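Drurside Packing Room: Progress Report to the Naylor Fund

Submitted 4 Feb 2025
Prepared by Ruth Sugden, project lead
Grant holder: Billollow Household Goods

Summary

The packing room is in use and the new surfaces are in. Work on the shelving is behind schedule and will carry over into the next reporting period. We have packed 529 starter boxes for new tenants since the grant began. Spending is within budget overall, with an overspend on preparation and an underspend on storage. We are asking for one change to the grant terms, set out under Changes requested.

Background

The Naylor Fund agreed to support the refit of the back room at Drurside and the first period of packing there. Starter boxes go to people moving into unfurnished apartments. A standard box holds plates, bowls, mugs, flatware, a saucepan, a can opener, dish towels and a basic cleaning kit. Families get a second box with extra dishes and bedding.

Before the grant, packing was done in the hallway on folding tables. Boxes had to be cleared away at the end of each session so that the fire exit could be used, and half-packed boxes were often emptied and started over. Breakages were high. Donated dishes came in wrapped in newspaper and were sorted on the floor.

Work completed

The old counters were taken out and the walls behind them patched. The walls turned out to be in worse shape than the survey suggested. Plaster came away behind two of the counters and had to be replaced before anything could be fixed to it. Roy Goodall managed this part of the work and kept the rest of the building open while it was going on.

The lighting has been replaced. The old tubes gave a yellow light that made it hard to tell a stained mug from a clean one. Two of the new fittings were wired to the wrong switch and the electrician came back to correct them at no charge.

The floor was cleaned and resealed. We had planned to replace it, but the flooring contractor advised that it had years of use left and the money was better spent elsewhere. We agreed.

Work surfaces

We chose plain white for the work surfaces. Denise Haslam looked at three finishes with the packing team, using small samples on the old folding tables. The gloss sample threw back too much light from overhead. The gray sample looked good but chips of broken china were hard to see on it. Matte white was the choice of everyone who packs regularly, and that is what we ordered from Clokiletti.

The first delivery was the wrong depth and went back. This cost us three weeks. The second delivery was correct and was fitted over two days.
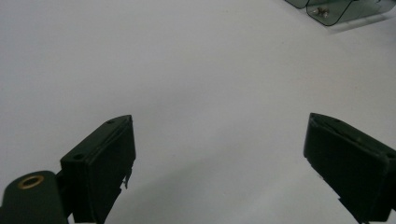 Matte white surface, Drurside.

The finish shows pencil marks and printing ink more than we expected. Ink from cardboard boxes was the main problem in the first month. We tried a mild abrasive cream, which dulled a small patch near the sink, and have stopped using it. Dish soap and warm water take off most marks if they are dealt with the same day. A wipe-down is now part of closing up, and there is a sheet on the wall with the steps.

Tape is also an issue. Box tape was being cut directly on the surface and there are some fine scratches at the tape end as a result. We have bought cutting mats for that end and moved the tape dispensers over to them. The scratches are light and we do not plan to do anything about them.

Packing

Output has gone up since the room opened. The team now packs up to 80 boxes in a month, depending on what has come in. The limit at present is saucepans. Plates and mugs are donated in large numbers, but usable saucepans with a sound handle are not, and we have been buying them new at a discount. We bought 82 in this period. This was not in the original budget and has been charged to the consumables line with the agreement of your office.

Kai-wen Kuo redesigned the packing order. Heavy items used to go in whenever they reached the front of the line, and mugs were sometimes packed under pans. The order is now pans and plates first, then bowls, then mugs in dividers, with towels used as padding on top. Breakages reported by housing officers have dropped to a handful. We do not have a reliable figure from before the change, so we cannot give a percentage.

Each box has a contents list taped inside the lid. Ruth Pickering rewrote the list in plainer wording after tenants asked what some of the items were for, mainly the descaler and the spare fuses.

Work still to do

Shelving. The wall shelving was due in the autumn. It could not go up until the plaster was sound, and by then the installer had taken other work. We have a new slot and expect it to be complete before the end of the period. In the meantime, stock is kept in crates along the back wall. This is workable but slow – the crate you want is usually the one at the bottom.

Labels. Shelf labels will be printed once the shelving is in and we know what is going where.

Sink. The faucet drips. A replacement has been ordered.

Budget

Preparation came in over budget by the cost of the extra plastering. Flooring came in well under. Surfaces were on budget, with Clokiletti covering the return of the first delivery. Storage is largely unspent and is committed to the shelving. The electrician's final invoice has not arrived, and we have set money aside for it. A full statement is attached separately.

Changes requested

We would like to move the unspent flooring money to consumables, to cover saucepans and box dividers through July. Dividers come in packs of 200 and the price per divider is much lower at that quantity. No increase in the total grant is requested. Denise can supply the supplier quotes if you need them before deciding.

We would also like to change the end date for the shelving item so that it matches the installer's schedule.

Visit

Your grants officer is welcome to visit Drurside once the shelving is up, or sooner if that is more useful. Mornings are best for seeing the packing. Please contact Ruth Sugden to arrange a time. Parking is at the side of the building and the packing room door is the second on the left.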